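Last updated: 2022-05-26

Antal two-arm kit, trial bench, second entry

Kit is on loan from Gikeck until the end of August. They want a yes or no on four more sets for the Fletidholm shop before then. Notes so far are on the arms and grippers only. I have not opened the planning software beyond the jog screen.

Mounting went fine. Clamps hold on our tabletop without drilling. The manual asks for a recheck of the clamp bolts after 30 hours of running, so I put that on the whiteboard.

Fingertips are the orange printed ones that ship with the kit. The tip is narrow and pointed, good for getting at the rim of a flat part, less good for anything tall. Spares come in bags of 57 for some reason — ask Gikeck if they sell fewer.

Today's job is the green disk with the holes around the rim. Both arms come in on it from opposite sides, tips facing each other across the middle of the table. The can, the pouch, the pen cup and the tape stay toward the back, and the blue rotary tool is off to the right, clear of the disk.
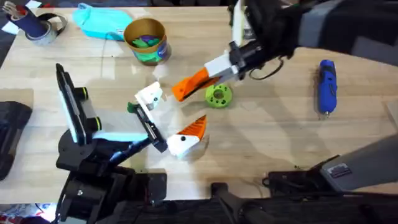 Open points

- Cable at the right gripper makes a loose loop under the wrist. Want a clip there before any long run.
- Gikeck quotes more than 2000 cycles on a set of tips. No way to check that in the loan period at our pace. I would settle for 1000.
- Fatemley fingers are supposed to fit the same mount. Need the drawing to compare hole spacing.
- Shadows from the arms fall right across the work area. Try the side lamp and see if the cameras do better with it.
- Price sheet lists the camera housing separately. Find out if the quote includes it — the email does not say.

Next: same disk, slower approach on the left arm, then the pouch.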